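Report on the Visit to the Mollano Claims and Service Center

In June, a delegation from the Plellent Association of Independent Insurance Agents visited the claims and service center operated by Mollano Mutual. The visit was arranged at the invitation of the company, which writes homeowners, small business and farm policies through member agencies. This report is provided for members who were unable to attend.

The delegation arrived at 9:30 a.m. and was received in the training wing on the ground floor. Following a short welcome, the company presented an overview of the center. It employs 300 people, of whom 60 are licensed adjusters assigned to property claims. The remainder work in policy service, billing, underwriting support and agent relations. The building was formerly a regional bank office, and the old vault is now used to store paper files from policies written before the current system was introduced.

Intake and Assignment

The first stop was the intake floor, where new claims are received by telephone and through the agent portal. Staff explained that a water damage claim is given priority over other property claims of similar size. Agents were asked to enter the time at which the water was shut off, if known, in the notes field. Many reports arrive without it, and an adjuster must then call the policyholder a second time.

Members of the delegation asked why some claims submitted by agents are reassigned after the first contact. The company replied that reassignment normally occurs when a loss involves both a dwelling and a business run from the home. Such claims are moved to a separate desk, and the agent of record should receive a notice the same day. Several members reported that they had not been receiving these notices. The company agreed to review its mailing list, and members should confirm that the email address shown in their agency profile is current.

Policy Service

The delegation next observed the policy service department, which handles endorsements, cancellations and certificates of insurance. Certificates requested before 2 p.m. are issued the same business day. Requests that name an additional insured take longer when the contract wording is not attached, and agents are encouraged to send the full page of the contract instead of a summary.

The department is moving its records to a new system called Uzor. Two member agencies in the Notov district have been using the agent side of the system since the spring. Their comments were generally favorable, although both noted that the search function does not find a policy by the name of a former spouse or business partner. The company is aware of the matter. No date was given for a correction, and agencies should keep their own cross-reference lists until one is announced.

Underwriting and Small Business Accounts

After lunch in the company cafeteria, the underwriting staff led a discussion of small business accounts. Workshops, repair businesses and light assembly firms made up much of the conversation. Underwriters wish to see a current equipment schedule with each application and each renewal. Items valued at less than $500 may be grouped under a single entry. Items above that amount should be listed separately, with the year of purchase and the serial number.
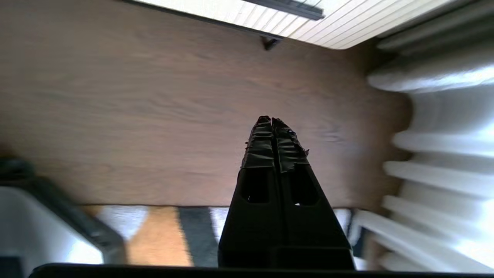
The underwriters also raised the matter of leased equipment. A lease agreement often requires the business owner to insure the property at replacement cost, while the policy in force may provide actual cash value only. Agents should request a copy of the lease at the time of application and again when a lease is renewed.

A question was asked concerning tools kept in vehicles overnight. Coverage depends on the form in use, and the underwriting desk will answer individual inquiries in writing.

The visit ended at 3:45 p.m. Handouts from the underwriting session are available at the association office during regular hours. Members who wish to join a second visit, planned for the fall, should notify the office by the end of August.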